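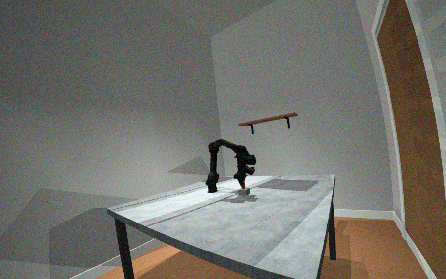

Arkeck would like you to know that its robots learn from experience. The phrase is on the website, on the lanyards and on the mug I was handed at reception in Geelong. What counts as experience takes a bit longer to get out of people. Much of it is drawn by a computer: a black arm on a mottled grey table, a red fingertip just over a small beige cube, an empty shelf on the wall behind. The cube weighs whatever a line in a settings file says it weighs. Every attempt at it is stored as an example, and the examples are fed to a program that is supposed to work out, from enough of them, how an arm ought to move.

I spent an afternoon watching them pile up. One workstation had 30 copies of the room running, and the session I sat through was to finish with 192 attempts on disk. Someone had made tea. The fans were loud enough that we talked in the corridor.

The attraction is easy to follow. A real arm is slow and breaks things, itself included, and a person has to sit beside it putting the block back. A simulated one can be reset between sips. Wesico, which packs spare parts out of a warehouse at Laverton and is paying for the Arkeck trial, was quoted nine weeks of hand-guided recording on real equipment before anything could be trained at all. The rendered version was quoted at two. Wesico signed for two, as most of us would.

My trouble is with what those two weeks contain. An example is only as good as the thing it's an example of. A warehouse bin has cardboard dust in it, and shrink wrap that clings to whatever touches it, and a part somebody has put in upside down. I asked how much of that was in the set. Some of it was "on the roadmap", I was told, and then I was shown the lighting controls.

The lighting controls are very good. So are the viewpoints: you can look at the arm from high on one side, then swing about until there's a power outlet on the wall behind it, and the shadows stay where they should. The idea is that a system shown the same job from plenty of angles will stop caring about the angle. I believe that much. Whether it then copes with a greasy bracket is a separate matter, and the slides I was given had the two on the same page.

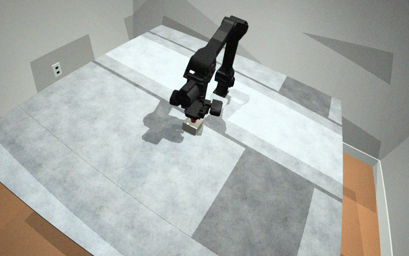
Remzi Dağdelen thinks I'm being unfair. Dağdelen told me that critics always ask for the mess first, when a system that can't manage a plain block on a plain table has no business near a greasy bracket. You start with the dull case and add the trouble a piece at a time, he said, and if you add it all at once you can't tell which piece beat you. He was also a good deal blunter than the brochure about the failures. Plenty of attempts miss, he said, and they keep the misses, but they label them.

Fair enough, and I'd have been happier if he had written the brochure. The label is where I got stuck, though. A success is recorded when the block ends up where a rule says it should. No person looks at it. If the block gets there by being shoved, or by one of those little hops that simulated objects make when two surfaces overlap, the rule may well pass it and the shove goes in as good practice. I asked how often the stored attempts are checked by eye. There was a pause, and then a promise to email me. The email, when it came, was mostly about throughput.

Linex went down this road earlier, with a bottle-sorting arm trained entirely on rendered footage. A former employee described the first morning on the real line to me as "a very expensive way of learning what condensation is". The company now mixes in recordings from its own floor and won't give the proportions. I'd like to see them. I suspect they would be more use to a buyer than any demonstration.

Kılıçarslan, the software Arkeck licenses for the physics, comes with a manual that handles all this more frankly than the people selling on top of it. Friction values, it says in the second chapter, should be measured on the customer's own materials. I asked Wesico if anyone had been out to Laverton to measure anything. They were going to look into it.

The trial moves to a real arm in December. I've asked to be there for the first bin.

Comments (3)

torquewrench: We bought a system like this for the shop. Worked a treat until we changed the colour of the trays.

Marg in Ballarat: The labelling bit is the real story. Did they ever tell you how many get looked at?

p_dunne: Bit harsh. Pilots train in simulators and I still get on the plane.

Related
What your warehouse vacuum remembers
Inside the bottle line that stopped for rain
Who pays when the arm drops it?
Letters: more on self-checkouts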